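Getting a vocal to sit right for an R&B-ish EP, and who to send it to first?

Posted by Zamfira Ghiță
April 23, 2023

Hi all, hoping somebody who has put music out before can help. I sing and do my own production, slow R&B stuff with a lot of synth under it. Have four songs done for a first EP under the name Goler. Recorded at home in Kestville, decent condenser mic, duvet hung behind me, the usual.

Two problems.

First one, the vocal. In headphones it's lovely. On speakers it sounds like I'm singing in the next room, and if I push it up it goes harsh, mostly on the s sounds and anything high. I've got reverb on it, a delay, and a double track on every chorus. Also a low cut at 100 because a video said to. Tried turning the synths down but then the whole track just feels thin and sad.

Second one, sending it out. Budget is tiny. Do I go to blogs first, or radio, or just put a single up and hope? A friend says get a video made before anything else but thats most of the money gone. I'd like the first single out in July.

Can post the settings if it helps. Thanks in advance.

Buzatu

Had the same thing on my first two singles so quick one before work.

Take the reverb off. All of it. Then get the dry vocal loud enough to hear every word against the synths, speakers turned right down low. If you lose words at low volume it's too quiet or the synths are in the way. Usually the synths. Pads are the worst for it, they sit exactly where a voice sits. Don't turn the whole pad down, cut a bit out of the middle of it, a wide gentle dip, and leave the top and bottom alone. That way it still feels big.

Then compression. Two gentle ones in a row beats one doing all the work. Before that go through by hand and pull down the loud words, boring but worth it. I did 12 takes of one chorus thinking it was my singing, and it was one word jumping out every time.

Harshness: de-esser after the compressors, and go easy or you'll get a lisp. Check the mic angle as well. I sing slightly past mine now, not straight into it, and half my s problem went.
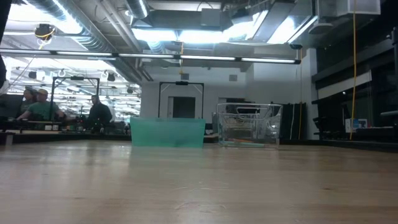
Once that's sounding ok bring the reverb back on a send, and put an EQ on the reverb itself. Cut the lows and a fair bit of top. Short pre-delay so the word lands before the wash does. Doubles should be much quieter than you think, panned out, and no s sounds on them at all, I just fade those out by hand.

Low cut at 100 is fine for most voices but if you sing low try less. Use your ears on it, ignore the video.

Can't help much with the press side, I was rubbish at it.

Drerkberg

just pay someone to mix it. seriously. you've been listening to it for months and can't hear it any more

slowtape_kez

Sending it out, seeing as that's been skipped.

Single first, EP after. Don't drop four songs in one go when you've no audience yet, three of them will vanish. Pick the one strangers like, which might not be your favourite.

Upload to your distributor at least four weeks before the date. More if you can. You want time to pitch it to playlists and that has to happen before release, not after. So for July you need a finished master by the start of June really.

Blogs: I emailed 188 of them for my last one. Got 12 replies, most of them no. The ones that said yes were all ones I'd read properly and written to by name, mentioning something they'd covered that was a bit like mine. The copy and paste ones got nothing. So do a small list and do it well. Private streaming link, never an attachment. Two lines on who you are, one line on what it sounds like, release date, done. One decent press photo.

Local radio is worth a go, they do actaully listen, and most stations have an upload form for new artists. Fill in all of it.

Video I'd leave. Mine got to 3000 views and cost more than the recording did. A few short clips of you singing the hook did better for me. If a blog bites on the first single then think about a video for the second.

Also register the songs for royalties before they're out. I forgot and had to sort it afterwards, right pain.

Zamfira Ghiță

Took the reverb off last night and oh dear, you were right, the pads were sitting all over me. Dip in the middle has helped loads already. Will go through the loud words this weekend and start a blog list. Still not sure which song goes first, leaning towards the slowest one.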